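Filed under: Machine Guides > Drying & Packing > Getting Started

Section 2: Setting up your Skemska tray dryer

Hi, Benedito Holanda again. I wrote Section 1 (unpacking) and I'm the one who answers most of the set-up emails at Brurdale, so I've put this part together in the order I'd do it myself if I were standing in your plant with a coffee in one hand. Read it through once before you touch anything, please! Steps 4 and 5 get swapped a lot and then you have to pull all the trays back out.

You'll need a level, the hex keys from the accessory bag, a soft cloth, and a second person for the door.

Placing and leveling

1. Roll the dryer to its spot and leave enough room behind it to get at the drain valve with your hand. If you can't reach the valve now, you won't reach it later with the pump line attached.

2. Lock the front casters, then the back ones.

3. Set the level on the chamber floor (the inside one, not the top panel, which bows a little on every unit we build). Turn the feet until the bubble sits in the middle both ways. I like the back a hair higher so meltwater runs to the front drain, but dead level is fine too.

4. Wipe out the chamber with the cloth and plain warm water. No bleach, no scouring pads.

5. Slide in the tray rack until it clicks, then load the 16 trays from the bottom up. They all go in with the rolled lip toward you.

Note: if you ordered the tall Yilma rack, it holds 20 trays and the click is a lot softer. Pull gently on the rack to check that it's seated.

Connecting the vacuum pump

6. Put the pump on the floor or a low cart. I've seen people set it on top of the dryer to save space, and the vibration works the hose clamps loose.

7. Fill the pump with oil up to the middle of the sight glass. We ship two bottles and you'll use most of the first one.

8. Push the hose on at the pump end, tighten the clamp, then do the dryer end. Keep the hose as straight as you can. One wide bend is OK, a kink is not.

CAUTION: Never open the oil cap while the pump is running. Hot oil spits.
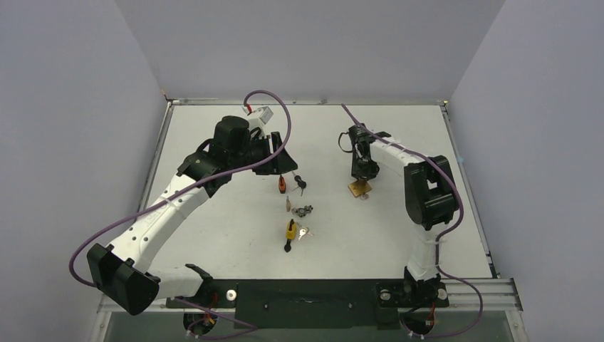 Locking out the power comes next, and I know it's the part everyone wants to skip. Do it anyway, before you take off the side panel to wire in the Listis control box. Switch off at the wall disconnect, fit a lock through the hasp, and put the key in your own pocket. If more than one of you is working on the machine, each person fits a lock and each person keeps a key. Please don't leave the padlocks and keys lying together on a table like the ones in the photo once the job has started, as anyone walking past could pick up the wrong pair. I mark mine with a dab of paint on both pieces and it saves a lot of muttering.

9. With the lock on, press the green start button. Nothing should happen. If the panel lights up, stop right there and get your electrician to trace the supply.

10. Remove the side panel (the screws are all the same length, so no need to sort them) and plug in the two gray connectors from the control box. They only fit one way around.

11. Refit the panel, gather up your tools, take off the locks, and switch the power back on.

First run

12. Close the door with your helper holding the bottom corner in line. Turn the handle until the gasket is evenly squashed all the way along.

13. Choose TEST EMPTY on the control box and press start. You'll hear the compressor first and the pump a while after, so don't worry about the quiet bit in between.

14. Watch the pressure reading. It should drop quickly, slow down, and then settle. If it hangs high, nine times out of ten it's a crumb or a hair on the door gasket. Vent the chamber, wipe the gasket, and go again.

15. When the test ends, open the drain valve and let the chamber come back up to room pressure before you try the door. Don't force it!

Note: a faint oily smell on the first run is normal. Run the empty test a second time before you load any food.

Your first oil change and the regular cleaning schedule are in Section 3.

Last revised 20 May 2021

Related guides
- Section 1: Unpacking and checking for shipping damage
- Section 3: Cleaning, oil changes and gasket care
- Loading sliced fruit: tray depth and spacing
- Fitting the Yilma tall rack
- Listis control box: messages and what they mean
- Spare parts order form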